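Place cards keep curling before the guests sit down

Posted in Paper & Table, 6 replies

Hashini Munasinghe

I'm making flat place cards for a family dinner in January, 30 of them. I cut them from white card stock and write the names with a dip pen and black ink. They look fine when I finish, but by the next morning most of them have bowed up at the short ends, so they rock when you touch them. The table has no cloth on it and the curl shows a lot against the wood.

The pack doesn't give a weight. It says Pulberg on the front and nothing useful on the back. I've tried stacking them under a cookbook for an hour. It helped a little and then they went back. Do I need heavier card, or am I doing something wrong with the ink? I would like to keep them flat on the table and not fold them into tents.

Imtiaz Weerasinghe

Sounds like grain direction to me. Card bends more easily one way than the other. Take a full sheet and bend it gently lengthwise, then across. The direction with less resistance runs parallel to the grain. Cut your cards so the grain goes along the long side. If it goes across the short side, the ends will lift when you put wet ink in the middle.

Also, an hour is not enough. Write them, let them dry for an afternoon, then put them between two sheets of plain paper with something heavy on top overnight. I use a baking stone. A cookbook on its own is too light unless you have several.

If they still lift, turn them face down and pull each one once over the edge of the table, slowly, with your palm on it. Go easy or you get a crease.

Rodrigo Garrido

just buy thicker card. I had the same thing and switched and never thought about it again

Ilango Ramasamy

Thicker card does help but it won't cure it if the room is dry. Card stock takes up and gives off moisture, and if one side does it faster than the other you get a curl. Keep the pack in the room where you'll be writing for a day or two before you cut it. Don't leave finished cards near a heater or on a sunny windowsill.

For checking, put one card on bare wood and press near one end with a thumb. If the far end comes up, it isn't ready and goes back under the weight. If it stays down, put it in the finished pile, face up. 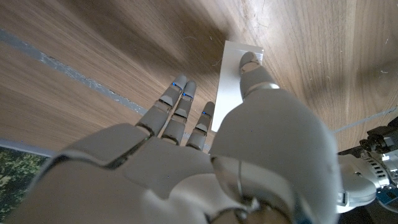
Tiago Arruda wrote that he had skipped the thumb check for his sister's lunch and ended up sticking every card down with a dot of removable putty, which left a greasy mark on two of them. He would test the putty on a spare first.

Hashini Munasinghe

Thanks. I did the bend test and I've been cutting them the wrong way round. I have enough left to redo the lot, so I'll cut tonight and weight them properly.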